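I moved my portfolio to the Stallby site builder in December, and I'm still smiling about it! Menus glide, forms behave, and the grid editor — my favorite part — snaps to 80 columns if you let it. 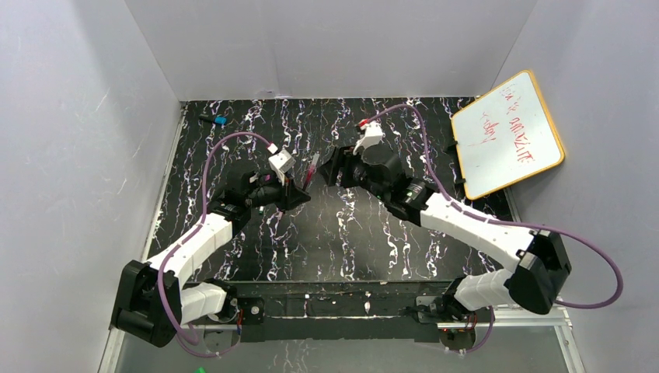 *Two arms over a marbled black tabletop.*

Importing 408 old posts took me one evening, with only three broken links to fix by hand. I'd love better font controls, but I'm keeping it.

— Naima Erraji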